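Whitcombe House Residential Services
Guest Room and Toiletries Inspection - Checklist with Comments
Form used for June round, second floor

Purpose

This checklist covers the guest rooms, the shared washrooms and the packing table on the second floor of Whitcombe House. It is completed once a month by the duty inspector and kept in the binder at the front office. Each item is marked Satisfactory, Needs Attention or Not Applicable. Comments are required for every item marked Needs Attention and are welcome for the others.

The main building dates from 1861. Several items below concern original doors and windows, and these must not be planed, drilled or repainted before the Jadutov maintenance office has given written approval.

Section A. Entry and walkways

A1. Corridor clear of luggage, carts and furniture.
Satisfactory.

A2. Walkway width at the narrowest point, minimum 900 mm.
Satisfactory. Measured at 1050 mm beside the linen closet with the closet door shut. With the door open the width falls below the minimum. The door is to be kept closed when not in use.

A3. Floor coverings flat and secure.
Needs Attention. The carpet strip outside the east washroom has lifted at one corner. It has been taped for the time being. Permanent repair requested.

A4. Emergency lighting tested.
Satisfactory. Tested at 7:30 a.m. All units came on.

Section B. Washrooms

B1. Hot water temperature at the basin within the posted range.
Satisfactory in both washrooms.

B2. Grab bars firm, with no movement under load.
Needs Attention. West washroom, bar beside the tub. One screw turns freely in the wall plate. The tub is closed to guests until the bar is refixed.

B3. Non-slip mats in place and free of mold.
Satisfactory. The mat in the east washroom is worn at the suction cups and should be replaced before the next round.

B4. Exhaust fan running and cover clean.
Satisfactory. The cover was dusty on arrival and was cleaned during the inspection.

B5. Cleaning products locked away and in their original bottles.
Satisfactory. One spray bottle from the Ninier range had lost its label and was removed.

Section C. Toiletries and packing table

C1. Toiletries kept in a tray or similar container, separate from cleaning products.
Satisfactory.

C2. Tubes, bottles and packets free of splits, leaks and missing caps.
See comments below.

C3. Guest bags clean and straps sound.
See comments below.

C4. Work surface clean, stable and suitable for packing.
Satisfactory.

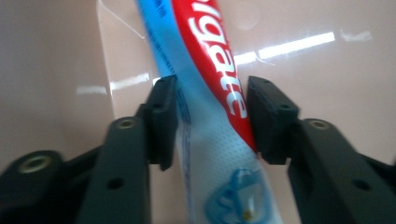
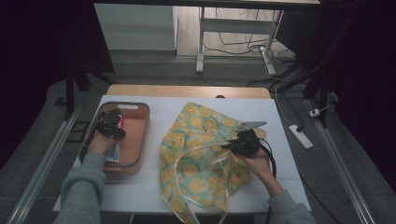 Comments on Section C. Items intended for guest bags are to be handled one at a time, and each item is to be checked on both faces before it is packed. A tube should be refused if the wall is split, if the seam has opened or if paste has dried around the cap. Slight wrinkling of the printed surface, as on the Colgate tube where it is held, is not in itself a defect and does not need to be reported. Printing that has rubbed away to the point where the product cannot be identified is a defect. Flat packages are to be laid on the floor of the tray and not stacked on top of tubes. The expiration date, where one is given, is to be read at the time of packing and not taken from the delivery note.

Fabric bags are to be opened fully and shaken out before filling. A bag left bunched on the board, like the citrus print tote, should have its straps pulled straight and checked along their full length - a strap that has begun to fray where it joins the body will not last a guest's stay. Straps should not be left hanging over the near edge of the table when the packer steps away. Printed bags may be machine washed on the cool setting and must be fully dry before they go back into use.

The limit is 4 toiletry items per bag. Staff have asked for this to be raised. The request has been passed to the Skunard office and the present limit stands until a reply is received.

Section D. Guest rooms

D1. Windows open, close and latch.
Needs Attention. Corner room, north sash. The window opens but does not stay up. A notice has been placed on the sill and the sash has been latched shut. See the note on original fittings under Purpose.

D2. Electrical outlets and lamp cords undamaged.
Satisfactory.

D3. Smoke alarm sounded on test.
Satisfactory in nearly all rooms. The alarm in the room above the porch chirped but did not sound. Battery replaced, tested again, satisfactory.

D4. Mattress, headboard and bed frame secure.
Satisfactory.

D5. Evacuation plan displayed behind the door.
Needs Attention. Two rooms still show the earlier plan with the old assembly point. New copies to be printed and posted.

Section E. Follow-up

West washroom grab bar (B2) - urgent. The tub stays closed until the repair is signed off.
Carpet strip (A3) - repair before the next round.
North sash (D1) - Jadutov maintenance office to advise.
Evacuation plans (D5) - front office.
East washroom mat (B3) - add to the next supply order.

Completed forms are to be returned to the front office by 4:00 p.m. on the day of inspection. Items marked urgent are also to be reported by telephone before the inspector leaves the building.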